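[Print] [E-mail this message]

Subject: Re: [hands-list] Does order of demos matter for two-handed policies?
From: Viktória Veres
To: hands-list

Thirumalai Iyengar wrote:

> Hi all, we're training a two-arm policy on the usual tabletop
> pick-and-place stuff and getting a strange failure. The policy does
> well on the first object in a row and gets worse with each one after
> that. By the last object it hovers, closes on air, opens again, and
> keeps doing that until we stop it. Same object, same lighting, same
> table. We have plenty of data, so I don't think it's that. Has
> anyone tried changing the order in which the demonstrator picks
> things up? Or is this just error piling up and I should go buy more
> disks?
>
> Thirumalai

Hi Thirumalai (and hi everybody, I've been lurking since February and this is the first thread where I have something to add!)

Don't buy the disks yet. We had the same hover-and-close-on-air thing at Trerkstead, and more data made it slightly worse for us. We had 3,000 demos by then, nearly all of them collected by two very tidy operators, and that was the trouble. Both of them always started at the far end of the row and worked toward the robot. So the policy had learned "the next thing is one step closer than the last thing" a lot better than it had learned to look at where the thing was. If a grasp slipped and it had to try again, it was off the script, and it had never seen anybody go back for a missed one.

Mahmoud Abdel Rahman spotted it, by covering up the camera input for part of a rollout. The arms kept right on marching down the row! Pretty embarrassing, but a great test, and it takes an afternoon. Please try it before you do anything else. If your arms keep moving sensibly with the picture blanked out, you've got what we had.

What we changed:

We shuffle the pick order now. The teleop screen shows the operator which slot to go for next, drawn at random, and if they grab a different one we throw the demo out. Operators hate this for the first day or so and then stop noticing.

We also record recoveries on purpose. The operator starts with the fingers already in a bad spot (too high, or half on top of the neighbor) and has to get out of it and finish the pick. We mix those in at one for every 6 normal demos. I tried a much heavier mix and the policy got timid, with lots of backing off from grasps that were perfectly fine.

The last one is the boring one. We cut the history we feed the policy down to 2 steps. Long history was how it knew where it was in the row in the first place. Moataz Filali argued against this pretty hard, and he has a point for anything where you need to remember what you did a while ago, like packing or wiping. For picks from a row I haven't missed it.

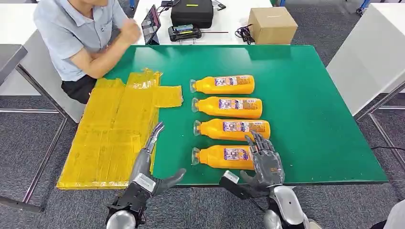 We've stuck with bottles for all of this, lying on their sides, because they punish a sloppy approach. Come in a little too far along the bottle and the thumb lands on the curved part and pushes it away from you, and then it rolls into the next one and now you've got two problems. Boxes would have let us get away with a lot. I'd suggest you swap at least some of your objects for something round if you're on blocks, just to see how much of your success rate belongs to the blocks.

Now the parts I'm less sure of. I can't tell you how much each change did separately. We made the shuffle and the recoveries in the same week, and I never went back and ran them apart (I know, I know). The hovering went away on the last object in the row, and the front-to-back drop in success is gone as far as I can see, but that's on one robot with one pair of hands. Dénes Hegyi is repeating it on the Rastogi setup with different fingers, and he's being more careful about it than I was.

One question back to you: are you training the two arms with a single output or one for each? Ours is single, and I sometimes see the idle hand twitch along with the busy one, especially when they're close together. Shuffling didn't help with that at all. If you've split yours and the twitch isn't there, I'd love to hear it before I go rip up our code.

I can send the slot-picker script to anybody who wants it. It's short and ugly, and it expects the Testolar log format, so you'd need to change the loader.

Viktória

[Print] [E-mail this message]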